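Search reviews Search Reset

Dromulell Bench 4: review of a manipulation simulator, from the Uminura open day

03/06/2026

Uminura opened its Gourlay building to outside users for one afternoon and ran its current simulation package, Dromulell Bench 4, on six workstations. I had the use of one of them for most of the session. The notes below cover the demonstration build, which the staff said is the same as the release build apart from the license check. I paid for my own travel and have no arrangement with the company.

Bench is a tabletop manipulation simulator. It loads an arm, a gripper, a room and a set of objects, and it lets the user write or record a task, run it in batches and export the results. Version 3 was usable but slow to set up, and its contact model was weak on anything that was not a box or a cylinder. Version 4 is sold mainly on the strength of a new contact solver and a larger object library.

Setup

Scene files are plain text. Objects are placed by name and pose, and a scatter command drops a chosen number of them on a surface from a given height and waits for them to settle. Settling was quick on the demonstration machine. The room library holds 45 interiors and the object library 2000 items, of which 300 have convex decompositions prepared by hand. The rest are decomposed automatically at load time. The automatic result can be inspected in a wireframe view, and it should be, especially for thin handles and anything hollow.

Load time for a furnished room was 70 seconds from a cold start. A reload after editing the scene file took much less. There is no way to reload only the objects and keep the room in memory, which was the first thing I asked for in version 3 and is still missing.

Arm control

The interface offers joint position, joint velocity and Cartesian impedance modes. Switching between them in the middle of a task works, with a short hold that can be shortened in the settings file but not removed. Teleoperation was available through a six-axis puck and through the keyboard. The puck mapping is sensible. The keyboard mapping has no fine-step modifier, and small corrections above an object take too many key presses.

Singularity handling is better than before. The arm slows and reports a warning where version 3 would stop with an error and lose the recording. Self-collision checks are on by default. Collision checks against furniture are off by default, and a first-time user will put an elbow through a shelf before finding the switch.

Contact and grasping

Most of my time went to top-down grasps on irregular shapes, with the table left cluttered on purpose. 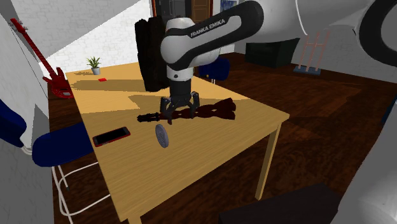
The solver has a per-object friction setting and a global one, and the manual does not say which takes priority. By trial, the per-object value wins. With friction at the default, long lumpy objects picked up away from their center of mass rotated in the fingers at a believable rate. With friction raised, they stuck at the first contact and swung as if glued. I would leave the default alone. Flat objects lying on the surface remain hard to pick up, as they are on hardware, and the solver does not cheat by letting the fingertips sink into the table.

Fingertip geometry is fixed. Custom pads can be added only by replacing the whole gripper file, and the two-finger gripper file is poorly commented.

Rendering and export

Sunlight, wood and painted brick are rendered well enough for training image models. Shadow edges shimmer slightly when the light is moved between frames. Color, depth and segmentation are exported together with matching time stamps. Segmentation labels use internal object numbers, and the lookup table is written to a separate folder, so copy both.

Compared with Drastlow

Drastlow's package is cheaper and loads faster, and its scripting is cleaner. Its rooms are bare and its contact model is roughly where Bench was at version 3. For reach and path planning work Drastlow is sufficient. For grasping among household objects I would take Bench 4, and I would budget time for checking the automatic decompositions.

Open points after the session: object-only reload, documentation of friction priority, a fine-step key, and furniture collision on by default. The staff took the list down. No dates were given for any of them.

This site uses cookies to remember your settings. Accept all Manage preferences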